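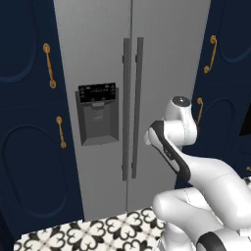

# Dalluver Teleop Kit

Dalluver lets you show a robot arm a kitchen job by doing it yourself. You hold the hand controller, the arm follows, and everything you do is saved as a demonstration you can replay, trim or feed to a training run. It works with a real arm on a bench and with the simulated kitchens in the Jurkent scene pack, and the controls are the same in both – so an afternoon of practice in simulation carries straight over.

We built it for people who have a good idea for a task and don't want to spend a week writing waypoints before they find out if it's any good. Opening a fridge is a great first one! A long bar handle looks easy until you try to write the motion down as numbers: the door swings on an arc, the wrist has to turn with it, and the elbow wants to go somewhere else entirely. Guide it by hand and you find the motion in a few tries.

## What's in the box

- Hand controller with trigger, thumb wheel and clutch button
- Tracking base and desk clamp
- Foot pedal (start, stop, discard)
- USB cable, 11 feet
- License for the Dalluver recorder and the Jurkent scene pack

The arm is not included. The gripper isn't either, and you can set up either one from the recorder's hardware menu.

## Two ways to teach

**Remote control.** The controller moves the tip of the arm in all directions and turns the wrist. Press the clutch and the arm holds still while you bring your own hand back to a comfortable spot, then let go and carry on. You'll use the clutch a lot with doors, and after a while you stop noticing it. The thumb wheel changes the scale of the motion, so you can cross the room quickly and then slow right down for the last couple of inches before a handle.

**By hand.** On a real arm with a free-drive mode, put the recorder in Guide and push the arm where you want it to go. The trigger still runs the gripper and the pedal still marks the start and end. Some tasks are simply nicer this way, wiping and pouring especially.

You can mix the two in one session. The recorder notes which one was used for each take.

## The Jurkent scene pack

The pack has 18 kitchens, and we're very fond of them. Cabinet colors, door styles, handles, countertops and appliances all change from one to the next, so a policy that only learned one kind of handle gets found out early (ours did, more than once). Side-by-side refrigerators are in there, and so are the small awkward cabinet pulls that sit near the corner of a door. You can swap finishes on any scene and save the result as your own.

Start positions can be shifted a little between takes. Leave this on! Demonstrations that all begin from the same pose look lovely in playback and teach very little.

## Recording a first task

1. Load a scene and pick your arm.
2. Hold the clutch and get your hand comfortable.
3. Tap the pedal to start the take.
4. Bring the gripper up to the handle with the thumb wheel turned down.
5. Close the trigger, then pull the door along its swing. Go slowly the first few times.
6. Let go, back the arm clear and tap the pedal again.

Bumped the counter? A double tap throws the take away and resets the scene. We suggest 40 good takes before you train anything on a door task, and a short break somewhere in the middle. Tired hands make jerky data.

Margaux Courtois, who wrote the door tutorials, likes to record a handful of takes where she misses the handle and recovers. We've picked up the habit too. Tag them "recovery" and the exporter will keep them in a separate group.

## Details

| | |
|---|---|
| Trigger range | 0–255 |
| Connection | USB, no separate power supply |
| Playback | Full speed, half speed, single step |
| Takes saved as | One folder each, with joint positions, trigger values and camera views |
| Left-handed use | Yes, switch in settings |

## Recent changes

**01/07/2018** – Half-speed playback added. The clutch no longer drops the first bit of motion after release. New handle styles in the scene pack.

Next up is support for the Brunet two-finger gripper, planned for April. If you already have one and would like to try the early build, write to us through the support page and tell us which arm it's mounted on.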